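The Last Stop Is Clokside

A short story
Posted 2021-01-16

My father drove the 106 bus until the winter his left eye became cloudy. After this he was a passenger like everyone else, and he was very bad at it. He sat always behind the driver and looked over the driver's shoulder. When the bus went too fast into the bend at the brickworks, he put his right foot down hard on the floor, where he had no brake.

In January the company wrote that the line would end. There was a notice at every stop from Trumance to Clokside, in a plastic sleeve, and rain had got into most of the sleeves so that the letters ran. My father took one down and brought it home inside his coat. I told him this was not allowed.

"Who will read it?" he said. "The ones who take the bus know it. The ones who don't take it, don't care."

He dried the notice on the radiator and then he put it in the kitchen drawer with the string and the candles. I was staying with him that month. My work was finished in Zutden and the next work had not begun, and I had told my sister that I would look after him, although he did most of the looking after. He got up at the hour of the first bus, four in the morning or a little past it, and made coffee for both of us. I drank mine cold at eight.

On the evening before the last day he laid his uniform jacket over the chair. It had lost a button. He asked if I knew how to sew one on, and I said yes, and I did it badly, at the table, under the lamp, while he read to me from the old timetable as other people read from the newspaper.

"Trumance, market. Trumance, hospital. The brickworks. Lukumay, upper. Lukumay, lower."

"And then?"

"And then you have to wait," he said. "You are always early at Lukumay lower."

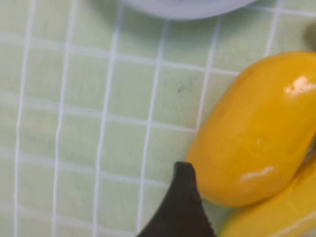 The First Bus

It was dark when we went down to the market square, and it had frozen in the night. My father walked in the middle of the road where the salt was. He carried a bag and would not let me take it. I supposed it was his lunch.

The driver was a young woman in a woollen hat. She looked at the jacket, at the button which I had sewn with brown thread instead of black, and she did not ask him for a ticket. She asked me for one. I had only a large note with me, a 1000, and she could not change it, so my father paid for me from his purse, very slowly, and I think he enjoyed it.

There were more people than I had expected. An old couple had brought a cushion each. A boy with a school bag was asleep already against the window, and he at least was going somewhere. At the hospital two nurses got on, coming from the night, and one of them said loudly to the other, "What is this, a wedding?"

My father sat behind the driver. For the first part he was quiet. At the bend by the brickworks I watched his foot, and it stayed where it was. She took the bend well. He turned round to me and lifted his eyebrows, and from him this was high praise.

After the brickworks the road climbs and there is nothing to see on the left side but the wall. On the right side, when the day comes, you see the whole valley with the river. The day had not come. I saw only my own face in the glass, and behind it the lights of the farms, which went past very slowly through my forehead.

"I had a woman here once," said my father, "who wanted to get off. Just here, at the wall. There is no stop. I told her, madam, there is no stop. She said that her husband was following us in the car and that he wanted to say sorry. So I stopped."

"And did he say sorry?"

"I don't know. I had a timetable."

The driver laughed. He had told it to her and not to me.

At Lukumay upper the old couple got off with their cushions. I had believed they would go to the end, and perhaps they had believed it too, but the man had become pale from the bends. They stood at the side of the road and waved, and the driver blinked the inside lights for them, off and on. At Lukumay lower we were early. We waited 5 minutes with the engine running, and my father looked at his watch, satisfied, as if he himself had arranged it.

Then he opened his bag. In it was the metal plate with the line number which used to hang behind the windscreen, before the numbers were made of small lights. It was heavy and the paint was chipped. I had last seen it in the cellar, when I was a child, leaning behind the jars.

"You took this," I said.

"I borrowed it," he said.

He asked the driver if she would hang it up for the last piece of the way. She turned it over in her hands. She said that there was no hook any more. He said, without any shame, that he had brought string.
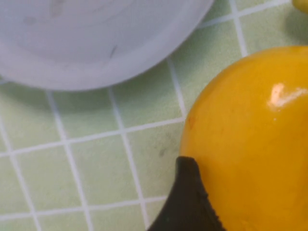 A line does not finish in one moment, my father told me later, it finishes stop by stop, and each stop hears the news last. We were at home again by then and it was afternoon. He sat in his shirt sleeves and his hands smelled of the metal. He would not eat the soup. On the table the big white bowl stood in its usual place on the green squares, with something yellow and shining close beside it, and he looked at these things as a man looks at the sea, without wanting anything from them. I hung up the jacket. I asked him if he was sad and he said that he was tired, and then he said that it was perhaps the same thing at his age, and could I please turn the radio on.

But I have gone ahead too fast. I must first tell how we arrived in Clokside.

The Turning Place

In Clokside there is no station and no square. There is a wide piece of gravel in front of the closed inn, and a shelter with a bench, and there the bus turns. To turn a long bus on this gravel is not easy. You must go forward almost to the ditch, and trust it, and then back to the inn wall.

There were people waiting. They had come out of the houses in their coats, with children, and a man had brought a trumpet but his lips were too cold and what came out was not music. When the bus came round the corner with the metal plate behind the glass, tied up with kitchen string, they began to clap. I saw the back of my father's neck become red.

The driver opened the door. She stood up and stepped out of her place. She said, in a low voice so that the nurses would not hear, although both of them had got off long ago, "You could turn it. It is private ground. I have not seen anything."

He had waited for this, I am sure. Perhaps he had waited for it since the cloudy eye. He looked at the seat, which was a modern seat with a spring, and at the wheel. Outside the children were standing quite near.

"No," he said. "I would not see the small ones on the left."

And so she turned it and he stood beside her, holding the pole, and told her when. Forward. Forward. Still. Now. She did not need it, she had done it every day of that winter, but she waited for each word before she moved.

When it was done he untied the plate. He had some trouble with the knot and would accept no help. I thought he would put it back in the bag, and I was already holding the bag open for him, but he gave it to the driver. She said she could not take it. He said that it was not a present, it belonged to the company, he was bringing it back. She put it under her arm then, and she wrote him a receipt on the back of a ticket: one plate, 106, received in good order.

We came home with the same bus. He slept from Lukumay to the hospital with his mouth open, and through the bend at the brickworks I put my own foot on the floor, hard.

Evening

My sister telephoned at six. She wanted to know how it had been and I gave him the receiver. I heard him say that the road was gritted, that the girl had a good feeling for the gears, that the inn still needed a new roof. He did not mention the plate. He did not mention that he could have turned the bus.

Afterwards he took the wet notice from the drawer. It had dried hard and wavy like a leaf. He read it through once more with his good eye, moving his lips, and asked me what I thought about the word "discontinued". I said that it was a correct word. He thought it was long. On the old timetables, he said, they had just put a line through.

He gave me the pen and I put a line through Trumance, and he did Clokside. We left the ones between. Then he was hungry after all, and he wanted the soup warm, with bread, and asked what else there was in the house. 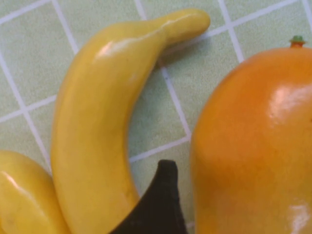
A banana on the kitchen tiles, as shiny as a toy.

"We should go by train once," my father said when he had eaten. "Your side, to Zutden. I have never been a passenger on a train."

I said that he would not be able to see the driver.

He thought about this for some time, wiping his plate with the bread. He asked whether the trains from Zutden were ever early, and if they were, where they waited.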